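Re: [grippers] Soft fingers or parallel jaw for fruit?

On Tuesday, Iolo Bowen wrote:
> We have the Tesoleck and the Wogan here.
> Which one should I mount first for the plate to bowl task?

Hello Iolo,

I would mount the Wogan first. With the Tesoleck we lost the banana 2 times at the rim of the plate, always when the wrist was turning.
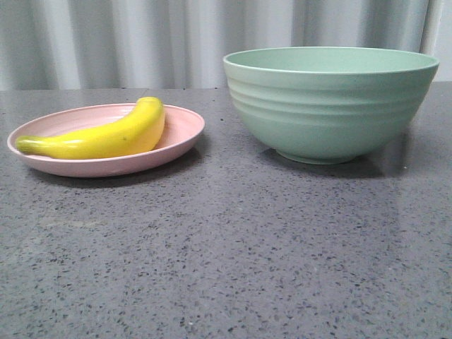

Brudau, Wed 28 February

Our start position is with the banana across the pink plate and the green bowl to the right. Please keep the same layout, then we can compare. My closing force value is 293 in the controller.

Regards,
Mukstead list, post 3310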